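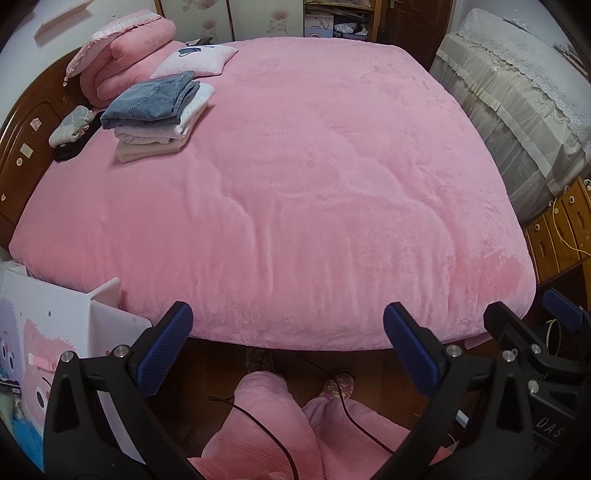

I have been meaning to write about sleep for months now, and the reason I haven't is that I've been too tired, which I suppose tells you most of what you need to know about my winter. But it is March, the mornings are getting lighter, and for the last few weeks I have been sleeping properly for the first time since I moved to Ukness. So I'm going to get it all down while I still remember what it was like before.

For those who are new (hello, and thank you for all the kind comments on the marmalade post!), I moved here last year from Sumilham, where I'd lived for most of my grown-up life. I had a flat there over a bakery, and you would think that would be a terrible place to sleep, what with the trays going in and out before dawn, but I slept like a stone. I think I had simply grown used to it. There was always a bit of clatter and a bit of warmth coming up through the floor, and I never once thought about whether I was going to drop off. I just did.

Ukness is quiet. It is so quiet that on my first night I lay there listening to the fridge downstairs and wondering whether it had always sounded like that. By the second week I was waking at ten to four every morning, wide awake and going over things I'd said to people at school. I would get up, make tea, do a bit of the crossword and then fall asleep on the sofa at exactly the moment I needed to be getting dressed. I turned up to work on one memorable Wednesday with odd shoes on, and both of them were left feet.

I tried all the usual things. I gave up coffee after lunch, and then I gave up coffee altogether, and then I was so miserable that I took it up again with real dedication. I bought lavender oil. I bought a different lavender oil. My sister swore by magnesium, so I took that for a while and can report that it did nothing for me at all, though she looks marvellous on it. I listened to a recording of rain which had, somewhere in the middle, a very faint cough, and once I'd noticed the cough I lay there every night waiting for it.

What changed things was a chat with Min-kyu Ahn, who runs the evening pottery class I go to. I was yawning into a bowl (a very wobbly bowl, it's now on the landing with keys in it) and he asked what time I got up. I said it depended what sort of night I'd had. He said, well, pick a time and get up at it, whatever sort of night you've had, and leave the other end alone. He had done it himself after his twins were born and everything went to pieces.

I was a bit sniffy about it, I'll admit. It sounded like the sort of thing my grandmother would have said, and she also believed in goose fat. But I had run out of lavender, so I picked quarter to seven and set the old alarm clock, the one with the bells, and put it on the chest of drawers so that I would have to stand up to stop it.

The first week was awful – I won't pretend otherwise. I was up at quarter to seven after four hours' sleep, then after three and a bit, and I was so cross by the Friday that I had words with a toaster. The second week was slightly less awful. And then somewhere in the third I went to bed with my book, read 9 pages, and the next thing I knew the bells were going and there was light round the edge of the curtains. I lay there quite stunned. I think I said "oh!" out loud.

The other thing I did, and I don't know how much it helped, was to be stricter about what the bedroom is for. In the flat I had only the two rooms so I did everything in bed, marking and supper and ringing my mum. Here I've got a perfectly good table and was still doing it. So now there's no marking upstairs, and the phone lives in the kitchen overnight next to the bread bin. If I'm awake for what feels like a long while I get up and sit in the chair on the landing with a blanket and something dull. I have been working my way through a history of the Lombardi canal, all 700 pages of it, and I'd recommend it to anybody. I've yet to meet a lock.

I've also started folding things and getting the next day's clothes sorted before I brush my teeth, which takes no time at all and means I'm not lying there dressing myself in my head.
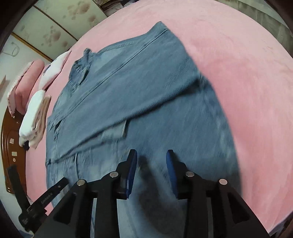

Denim shirt on the pink sheet.

I do still have bad nights. I had one last week, after I'd stupidly agreed to a curry at half past nine, and I was up reading about towpaths for ages. The difference is that I don't panic about it now. I used to lie there doing sums, if I go off this minute I'll get so many hours, and if I go off in 45 minutes I'll get so many, and there is nothing like long division for keeping a person awake. Now I know the bells will go at quarter to seven and I'll be a bit rubbish for the day and then sleep better the night after.

A few of you asked whether I ever tried the Zarkico pillow that I mentioned before Christmas. I did, and I gave it to my sister. It was like resting my head on a loaf. She says it's the best thing she has ever slept on, so there we are.

I'd love to know what works for you, particularly if you've moved from somewhere noisy to somewhere quiet, and particularly if it doesn't involve lavender. Next time I'll do the rhubarb recipe I promised, once I've found out where I put it.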